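Call for Extras and Small Speaking Parts: "The Ferry House"

Unitz Pictures is casting for our first full-length feature, and we would love to hear from people who have never stood in front of a camera before. We shoot in and near Gernlow through most of May, and there is room for a lot of faces!

The film is a family drama. A retired ferry pilot comes home to the river town she left as a young woman, planning to sell her late brother's house in a week and be gone. Then the neighbors start dropping by, the sale stalls, and she ends up staying the summer. It's funny in places, sad in others, and the final script runs 96 pages. We've been working on it for a long time and we're thrilled to be this close to filming it.

Who we're looking for

We need 50 extras for the town dance, the ferry landing and the auction. All ages from 16 up, all looks, all sizes. If you own clothes from the early eighties that still fit you, please say so in your message (our wardrobe person will be very happy).

We also have six small speaking parts:

Auctioneer, 40 to 65. Fast talker. Real auction experience would be wonderful.
Ticket clerk, 18 to 30. Two scenes, dry sense of humor.
Neighbor with the ladder, any age over 50. You should be fine on a ladder.
Twin sisters, 60 and up. You don't have to be twins, or even related, but you should be able to pass for it across a dance floor.
Band leader, any age. Must play accordion or fiddle well enough to keep a room dancing.

When and where

The dance and the auction will be filmed indoors at the old Naylor Hall. The landing scenes are outdoors by the river, so bring layers, it gets windy down there. Call time for extras is usually 7 a.m. and we aim to wrap by 6 p.m. Most extras will be needed for one or two days. Speaking parts should keep 4 days free, including one for rehearsal.

What you get

Speaking parts are paid a day rate, which we'll send you along with the schedule before you commit to anything. Extras receive a flat daily fee, a hot lunch and a credit at the end of the film. Everyone who takes part is invited to the first screening in Gernlow, with a guest.

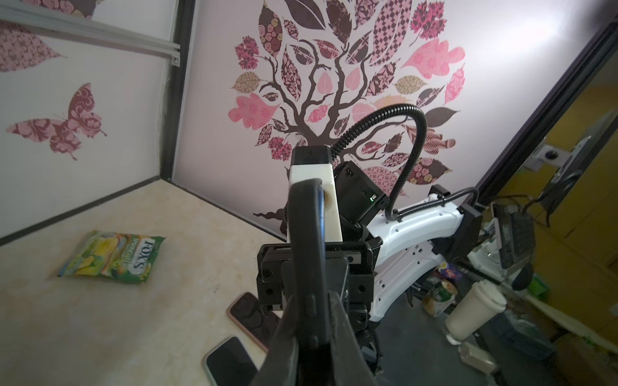
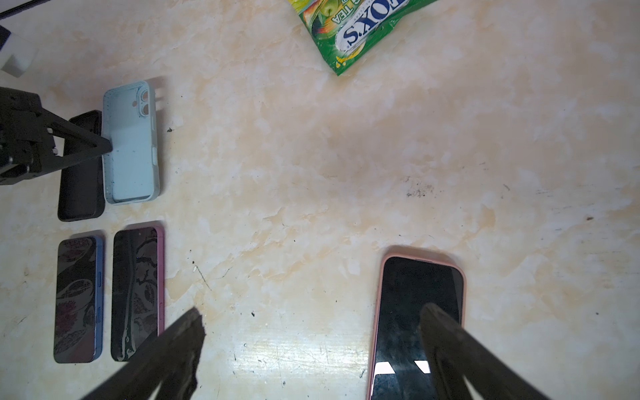
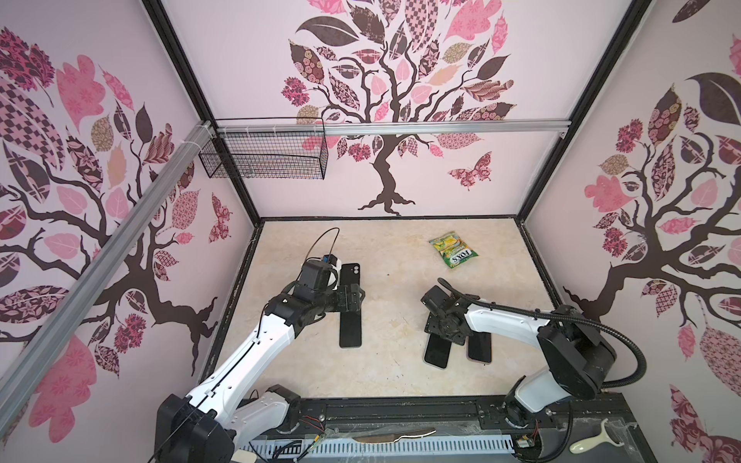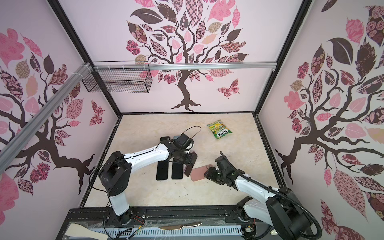

How to apply

Send us two recent photos (phone snapshots are perfectly good, one close up and one full length), your age, your height and the dates in May when you can't make it. For a speaking part, add a video of up to two minutes in which you tell us a story about a house you used to live in. Please don't read it from a page. We want to hear how you talk.

Use the contact form on the Unitz website and choose "Ferry House casting" from the menu. If you'd like to come as a couple or a group of friends, send one message with everyone's details in it. Under 18s need a note from a parent or guardian.

We read every message and will answer all of them, though it may take us a couple of weeks. Dogs are welcome to apply for the ferry landing, on a leash and with an owner who doesn't mind being on screen too.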